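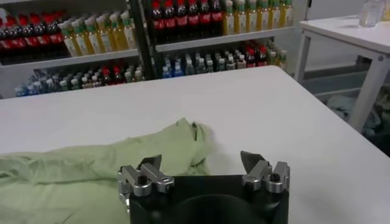
Skornum parallel gripper: fabric handling

The Skornum is a two-finger parallel gripper for light goods, sold singly or as a left and right pair. Fullodia compared it with the Kotel on T-shirts, using the same arms and the same controller settings for both.

Supplied with
Gripper body and finger brackets
Dark angled fingertips, fitted
Cable, to be looped outside the wrist
Spare fingertips (3 pairs)

Fingertip life: 4,000 cycles on cotton
Warranty: 4 years

Two-arm use

For spreading, both grippers take the hem of the shirt at its bottom corners and stay level with each other. Set the closing force before teaching the grasp points. Too high a setting drags the fabric when the fingers open.
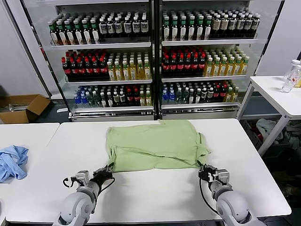 Leave enough slack in the cable for full wrist rotation. On the Kotel the cable had to be moved twice during the comparison, and Jérémie Hamel's notes put most of the lost time down to this. The Skornum picked up a single layer more often, but it was slower to close. Rough knits were not tried.

Diagonal pulls

When one arm holds a near corner and the other holds the far side, the load on the fingertips is uneven. Lower the arm speed to setting 5 and check the grip on both sides before pulling.
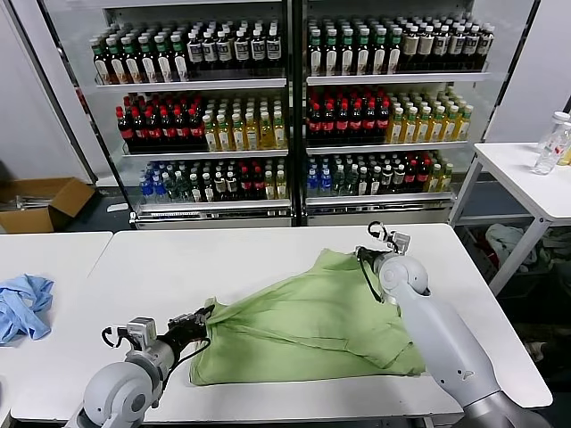 Consuelo Robles: We run a pair at Partington and setting 5 was still too fast for thin jersey. The shirt slipped out of the left fingers until we went down to 4. Are the softer fingertips for the Kotel interchangeable with these?

Reply from Fullodia: No, the screw spacing differs. A softer set for the Skornum is due in March.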